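Report on the Visit to the Carrilho Workshop, Goston

Submitted by the second-year automation group, Candach Technical School
Course supervisor: Eduardo Lobo

1. Purpose of the visit

The group attended the open day at the Carrilho workshop on Wed 25 January as part of the unit on robot handling. Students were asked to observe how hand-held grippers are used to record handling tasks, and to relate this to the exercises carried out in class. The visit lasted three hours.

2. Organization of the day

Students were received on the ground floor and given a short safety talk. They were then divided into two groups. The first group went to the work tables, while the second met with staff from Tramisau, the firm that maintains the equipment. The groups changed places after a break. Masks were worn at the tables.

The demonstration used hand-held grippers with two fingers. The inner faces of the fingers carry a dark, dotted rubber lining, and the outer sides are smooth plastic. The operator stood behind a table with a wooden top and held his gripper in both hands, pointed down at the surface. Work of this kind depends on a steady wrist — the operator advised students to move slowly and to keep the fingers in line with the object.

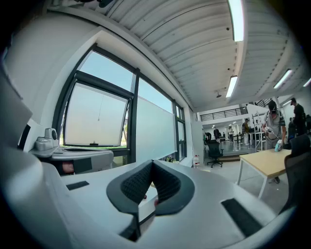

3. Observations

Students had the opportunity to try the grippers under supervision. Most found that light objects were harder to place than to pick up. Closing the fingers too early was the most common error, and several attempts had to be repeated for that reason. The group recorded some 52 attempts in total, of which five were set aside because the notes were incomplete.

The staff also explained how recordings are checked before they are used. A recording with a long pause or a dropped object is marked and reviewed by a second person.

4. Follow-up work

Each student will prepare a one-page account of a single handling task, with a sketch of the hand position at the start and at the end. The accounts will be kept with the course file and presented in June. The group thanks the workshop staff for their time and for their answers to our questions.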